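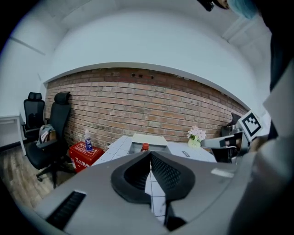 A group at Lekstead has published a method for cleaning up two-handed training recordings before a robot ever learns from them, and says it cuts the number of recordings needed for simple table tasks. The work, led by Keerthana Chettiar with Vignesh Kartha and Darius Uibo, uses hand-held grippers carried by a person instead of a robot driven from a distance. Recordings are made at ordinary furniture, such as a tiled table with a small red-capped bottle and a vase of pink flowers on it, and a square black-and-white marker on top of a gripper lets the software work out where one hand is in relation to the other.

The new part is a filter called Pladeck. It compares the paths of the two hands and drops stretches where the position estimate jumps or where one hand waits too long for the other. What remains is joined back together and checked against the arm's reach.

Starting from 4000 recordings, the group trained one policy on everything and another on the filtered set. Each was then given 40 trials on 3 tasks. The filtered policy finished more trials on two of them. On the third — passing an object from hand to hand — there was no clear difference.

"The handover result was a letdown," Chettiar said. "We think the filter throws away pauses that people need when they pass things."

Washington Araújo, who works on robot grasping at Zestville and was not part of the study, said he would like to see it tried with more operators. The group plans to release the code in April.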